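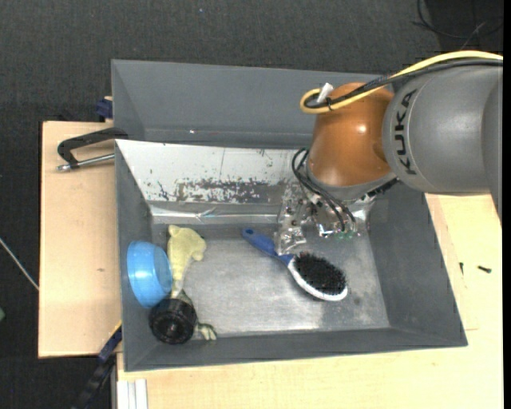

Figure 1. KUKA arm and hand over the test bin, with foil around the fingers.

Evaluation of the Stiseck Hand Kit for Bin Picking
Imani Ferreira
Robotics project course, final report

1. Purpose
The Stiseck kit is sold by Wilano as an add-on hand for industrial arms. The product page says a small lab can go from unboxing to first pick in one working day. My project was to check that claim and to report on how the kit handles mixed household items.

2. Setup
Mounting the hand took one afternoon. The wiring took much longer. The kit ships with no cable guide, so the cables go over the joint housing and have to be tied there by hand. The manual has 16 pages and only one of them covers wiring. Wilano support answered my two emails, the second after 23 hours.

The bin is clamped to a board at the table and has sloped walls. Objects were placed by hand and left to overlap. I used a hairbrush, a soft yellow toy, a round blue container and a ribbed black cylinder.

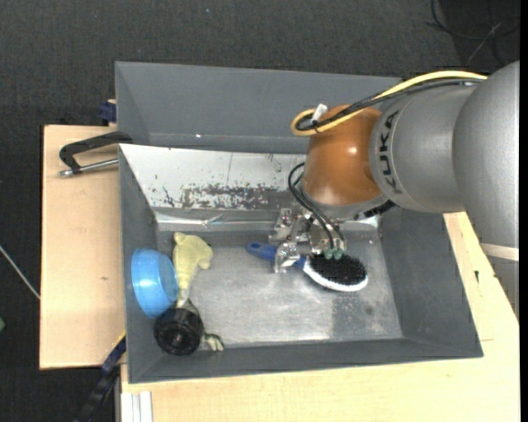 Figure 2. Gripper above the hairbrush. The fingertips have green rubber pads.

3. Observations
The brush was the most useful object for comparing grasp settings, as the handle and the head need different finger openings. Items close to a wall were harder to plan for. The planner often rejected a grasp there — the slope leaves little room for the brackets — and I had to lower the safety margin from the default.

The software is easy to start and hard to adjust. Each change to the margin needs a restart. Log files stop at 2,000 lines and then overwrite themselves, so I lost part of the December runs.

4. Cost
The kit is listed at $900 without the pads, which are ordered separately. The Gulport hand we looked at first costs more but includes a cable guide.

5. Recommendation
The kit is usable for a course lab if someone sets aside a week for setup. I would ask Wilano for the longer wiring notes before ordering a second one.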